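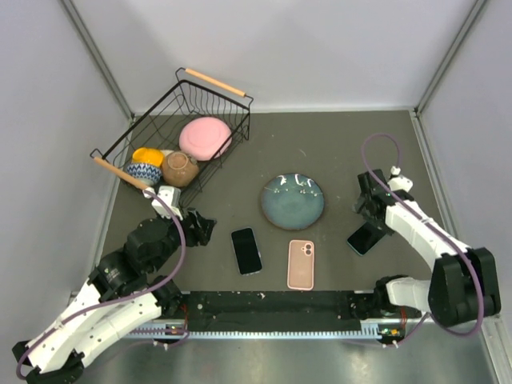 Rosario Sartori starts his mornings at Drirden with the cables. Before he turns anything on he runs a hand along the purple line on the left arm, from the base to the wrist, and then does the same on the right.

"If something's going to go wrong overnight, it's a cable," he said. "The arms themselves are pretty forgiving. The cable gets bent in the same place thousands of times and then one day you lose the gripper for half a second."

Sartori has looked after the two-arm cell since it was put together in September. The arms stand at the front corners of a dark mat, with white walls on the other sides, and they spend their days on ordinary household things: putting bowls in a dish rack, moving plates, picking up phones. He does the mechanical work and most of the wiring. His colleague Vittoria Marras handles the software and decides what goes on the mat.

I asked him how tight the cable ties should be. He said most people do them up too hard.

"You want to be able to slide the cable a bit with your thumb. It's held, but it can creep. And you leave more slack than looks right. People come by and say those loops are messy, and I say fine, you fold the elbow all the way in and see how messy it is when there's no loop."

He replaced the right-hand cable once, in the first month. It had been tied on both sides of the elbow with no slack in between, and the jacket had started to go white where it creased. The new one took 2 hours, most of it spent getting the old one out without disturbing the connectors at the base.

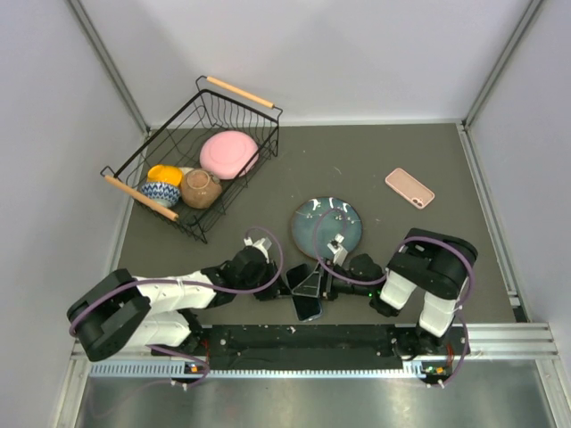 Noemi Ferri

The small boards beside the bases are the part he worries about when other people work on the cell. They sit in the open, and it is easy to lean on one while reaching for the mat.

"I'd like covers on them," Sartori said. "I've drawn some up. Vittoria wants to see the lights, so we're still talking about it."

Marras, who was at the next desk, said she needed the lights and he could make the covers clear.

The gripper fingers come off every Friday. He wipes them down with alcohol, checks the screws and looks for any chips along the edges. Glazed dishes are harder on them than he expected. A plate lying flat gives the fingers very little to get under, so they end up pressing against the mat, and the mat shows it. He has replaced the mat once already and is in no hurry to do it again.

"Scuffs are okay. What I look for is a lifted corner or a cut, anything a finger can catch on. If it's only marks, leave it."

After the fingers go back on he closes both grippers on a steel gauge block and reads the width off the screen. If the two sides disagree he takes the fingers off and starts over. The usual cause is a bit of grit behind the mounting face. Then he brings the two arms toward each other at the centre, slowly, with his hand on the stop button.

"That's the spot where they can hurt each other. Anywhere else, one arm hits a bowl and you've lost a bowl. In the middle it's gripper against gripper."

They have had 3 of those bumps so far. The worst one bent a finger, and he now keeps 5 spare pairs in a drawer with the hex keys. He orders them from Jurić, and says the delivery is slow enough that you want to reorder while the drawer still looks full.

The arms get a longer service every 3000 cycles. He checks the base bolts with a torque wrench, goes over each joint by hand with the power off and listens for anything rough. The left shoulder had a faint click for a while – he found a washer sitting crooked under the base.

He writes all of it in a paper notebook that stays beside the cell. Marras has offered to move it to a spreadsheet. Sartori said he'd think about it, and went to find his torque wrench.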